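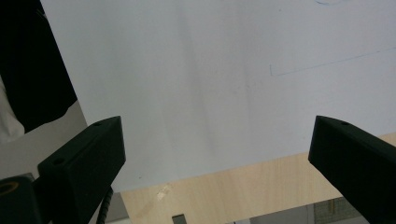

I have been putting off folding the washing since Tuesday, and I'd like a machine to do it. I've wanted this since I was nine, when my mum told me I'd be responsible for my own socks from now on, and I've been promised it by one glossy video or another for most of my adult life. So when an editor asked whether I fancied finding out how close we are to robots that can do the boring jobs, at home and on the shop floor, I said yes before she'd finished the sentence. I imagined shirts. What I got, for a good part of my first morning, was paper. A big white sheet of it, with a thin blue pen line running across one side, bowing gently in the middle the way paper does when it's tilted up off a table, and two chunky black gripper fingers sticking up in front of it. I've handled paper all my life and never once thought of it as difficult. I do now!

The place was Jidberg, a small robotics company on an industrial estate outside Sikonstead, next to a tile warehouse and opposite a van that sells very good bacon rolls. My guide was Chang-ho Koo, who runs the part of the business that deals with what he calls "floppy stuff". Cloth, carrier bags, cables, bin liners, envelopes, the lot.

"People come in and ask to see it lift something heavy," he told me, while I looked for somewhere to put my coffee. "Heavy is easy. Bring me a pillowcase."

Why is a pillowcase so hard? Chang-ho's explanation goes like this. A tin of beans is the same shape whatever you do to it (within reason). If you know where one bit of the tin is, you know where the rest is. A pillowcase has no shape of its own. Pick it up by a corner and the other three go off and do as they please, and one is probably now inside a fold where no camera can see it. Paper is a sort of halfway house. It wants to be flat, it'll hold a curve for a while, and then it creases, and a crease doesn't come out again. Grip too hard and you've spoiled it. Grip too softly and it slides away.

I had a go myself, with a gripper you hold in your hand and work like a pair of barbecue tongs. The idea is that a person does the chore with the tool, over and over, and the recordings are used to teach the robot. It's humbling. I have ten perfectly good fingers and had no notion how much work the other eight were doing. Picking up a single sheet from a table took me so many tries that I started talking to it. You can't pinch the thing because it's lying flat, and there's no fingernail to get underneath. In the end I pushed it over the table's edge and nipped the bit that stuck out, and I was as pleased as I've been about anything this year.

"Everyone finds that one," said Chang-ho, kindly. The robot has found it too, from watching people like me, and uses it all the time.

So what can the machines do? I spent an afternoon with the firm's two-armed model, which is called Heo and is bolted to a trolley. I'd brought a bag of my own laundry, which felt like a bold thing to do on a first visit. Heo did tea towels very nicely. It picked one up, let it dangle, had a think, found a second corner, stretched it out and folded it in half and half again, and the result was neater than mine. It took a good long while over it, mind you. I timed one on my phone, then stopped timing because it felt rude.

T-shirts were more mixed. A plain one went fine. One that was inside out got folded inside out, which is also what my husband does, so I can't mark it down too harshly. A fitted sheet was a disaster from start to finish, with Heo passing the elastic from hand to hand like somebody trying to read a map in the wind. Chang-ho let it carry on for a while and then pressed stop. I have never managed a fitted sheet either.

The thing I hadn't expected was how much the surroundings matter. The tea towels worked because the table was clear and the light was steady and there was one pile, in one place. We tried again with my coffee cup left on the table, and Heo folded a towel around it. Real houses are full of coffee cups. They've got cats and charging leads, and somebody's PE kit, and a kitchen table that has to be a desk and a dinner table and a Lego quarry by turns. Chang-ho has tested the machine in his own flat and would only say that it was "a long weekend".

Shop floors are a different matter, and that's where I went next. Grircombe is a mail-order haberdashery, all ribbons and buttons and dress patterns, with a packing room where 13 people work at benches along one wall. It takes one of Jidberg's robots on trial for the slack part of the day. On a busy one the room sends out 3,000 parcels. The robot's share, the week I visited, was 200, and every one of them was the same small box with the same packing slip laid on top.

I know that sounds feeble. I thought so too until I stood and watched. Laying a slip of paper flat in a box is the bit that used to defeat it. It would let go a fraction early and the slip would sail off under the bench, or it would pick up two slips at once and one customer would learn what another had spent on bias binding. Now it mostly gets it right. When it doesn't, a light comes on and one of the packers leans over and sorts it out without breaking off from her conversation.

I asked the packers what they made of it. One told me she was glad to see the back of the slips. Another said she didn't trust it and didn't trust whoever was going to look at the numbers afterwards, and I think she had a point. If a robot gets good at the dull bits, somebody in an office will want to know how many people are needed for the rest. The manager says there are no plans to cut anyone's hours, and that the trial runs until July, when they'll decide whether to keep it. I'd have liked a firmer answer than that, and so would they.

There's the money, too. No one would give me a price for a home version of Heo, for the simple reason that there isn't one. The trial machine comes with an engineer on the end of the phone, a service visit every month and a taped-off square on the floor that you're not supposed to walk through. My hallway couldn't manage the square.

Back at Jidberg I asked Chang-ho the question I'd come to ask: when do I get to stop folding? He pulled a face. He thinks a machine that does one sort of folding, in one spot, slowly, while you're out at work, isn't far off. Towels first, he reckons, then plain T-shirts. One that wanders round the house gathering socks off the stairs, working out which are clean and putting them in the right drawer is something he isn't willing to put a date on, and he has been in this game long enough to have put dates on things before and regretted it.

What about the paper, I asked. He got quite animated at that. Post on the doormat, school letters, receipts, wrapping a present! He'd love to see a robot wrap a present. They've tried it with a shoebox, and it can make the first fold quite well, but then you need one hand to hold the paper down, another to smooth it and a third for the sticky tape. I said I usually use my chin. He wrote that down, and I'm fairly sure he was serious.

I took my laundry home in its bag, with the tea towels in a lovely square stack on top and the fitted sheet stuffed underneath in a ball. The washing from Tuesday was still on the bed when I got in. I put the radio on and made a start on the socks.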